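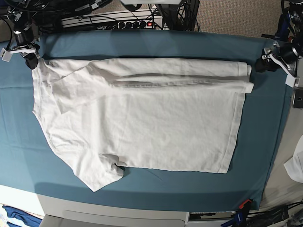
たたみかけの白い半袖Tシャツ。左右のグリッパーは布の奥側

ホーム 話題 通知 リスト 保存済み ログイン

2022年9月6日 投稿者:Taltell(家事と機械のメモ)

「洗濯物をたたむ機械はもう使えるのか」と聞かれることが増えたので、今わかっている範囲で書いておく。長くなるのでスレッドにする。

先に結論を書くと、Tシャツだけなら条件つきでできる。家の洗濯かごを丸ごと任せるのはまだ無理。この二つの間がかなり広い。

写真のTシャツは片方の袖が身頃の上に折り込まれていて、もう片方は外に垂れたまま。上の辺には細長く折り重なった部分がある。人がやれば、このくらいは考えもせずに過ぎる段階だと思う。

機械にとって面倒なのは、布の形が毎回違うこと。箱や瓶なら、つかんでも形はほぼ変わらない。Tシャツは持ち上げた瞬間に別の形になる。置いたあともしわの入り方がそろわない。

しわと折り目の区別も難しい。白い無地は特に困る。折った線なのか、寄っただけの線なのか、写真で見ると人間でも迷うことがある。影の出方でも見え方が変わる。

台に色のついた布を敷くやり方は、この手の作業ではよく見る。白い服なら輪郭が出やすい。もっとも、家で白いシーツの上に白いシャツを広げる人もいるわけで、そこは家庭の条件とは違う。

うちで3月からつけている記録を出しておく。同じ綿のTシャツを台に平らに置いた状態から始めて、166回やって最後までたたみ終えたのが64回。途中で人が手を出した回は全部失敗に数えた。

失敗で多かったのは、布を二枚いっしょにつまむこと。次が、つまんだつもりで何もつまめていないこと。三番目が、折ったあとに指を抜くとき布を引きずること。最後のは見た目の崩れが小さいので、成功に数えたくなる。数えなかった。

時間は1枚あたり約4分。自分でたたむと比べるまでもなく速い。ただ、寝ている間に終わるなら4分でもかまわないという人はいると思う。その場合は見張りなしで動くことが前提になるので、今の成功率では勧められない。

「たたみ終えた」の基準も書いておく。四角になっていて、袖が外に出ておらず、持ち上げても崩れないこと。店の棚に並ぶような仕上がりは求めていない。引き出しに入ればよしとした。

店の作業についても少し。Bruredbridgeの衣料品店に勤める知人に聞いたところ、試着後のたたみ直しは多い日で3000枚になるそうだ。複数の店員で分けてやっている。1枚4分の機械を何台置けば追いつくかは、計算しなくても無理だとわかる。

同じ人の話では、店でまず任せたいのはたたみより仕分けだという。サイズ札を見て山に分けるだけなら、形が少々崩れていても困らない。これは家でも同じで、家族ごとに分けてくれるだけで相当助かる。

家事ごとの今の感触を並べておく。個人の意見です。
・床の掃除:任せてよい。床に物がなければ
・食器を洗う:食洗機で済む。出し入れは人
・タオルをたたむ:四角いのでTシャツより楽
・Tシャツをたたむ:平らに置いてあれば半分以下の確率
・靴下を組にする:まだ
・ボタンのあるシャツ:まだ。ボタンを留める工程が別に要る

抜けがちなのは前後の工程。乾燥機から出す、絡まりをほどく、裏返しを直す、広げて台に置く。たたむのはそのあとで、さらに引き出しにしまう仕事が残る。動画になるのはたいてい真ん中だけなので、見るときは最初の一枚がどう置かれていたかを見てほしい。

質問が来ていたので追記。「袖はどちらから折るのが正解ですか」。うちでは決めていない。左右どちらでも、先に折った袖がもう片方の作業中にずれなければいい。ずれる場合は布をつまむ位置を少し内側にしている。

もう一つ。「専用の機械で、板でぱたんと折るものではだめなのか」。だめではない。Tシャツしか入れないなら、あちらのほうが速いし安く作れる。腕のある機械に期待しているのは、たたみ終わったあと同じ腕で皿も片づけてくれること。それができないうちは板の勝ちだと思っている。

次はタオルで同じ記録をとる。回数もそろえる。結果が出たらこの下につなげます。

関連する投稿
・Munshi:ハンガーにかけるほうが簡単か
・Jonen:食洗機に皿を入れる作業の記録
・Taltell:床に物がある家の掃除ロボット
・Taltell:靴下をあきらめた理由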